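Household Tips: Preparing Elastic Bandages for the Flunard Rolling Unit

The Flunard is a tabletop unit from Rulasetti that winds elastic bandages and straps automatically. It is offered at $159 with a set of 5 spindles. Our reviewer, Nazma Bandara, found that its results depend largely on how the strips are prepared by hand.
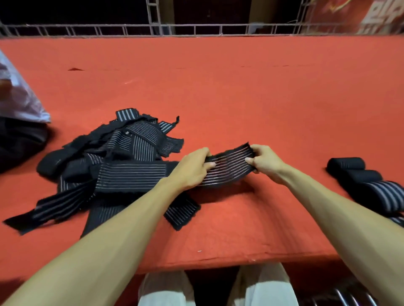

Feeding errors were the most frequent fault in our review. The unit stops when a strip enters folded or twisted, and the operator must clear it before restarting. Strips should therefore be drawn one at a time from the pile and pulled taut between both hands, with the pale lengthwise stripes serving as a guide to any twist. Finished rolls are best set well to one side of the tangle. Frayed ends should be trimmed before feeding.

Keep the winding speed low for bandages with worn elastic. Wipe the feed slot with a dry cloth after every 34 rolls, as the manual directs. Replacement spindles may be ordered from Rulasetti beginning in October.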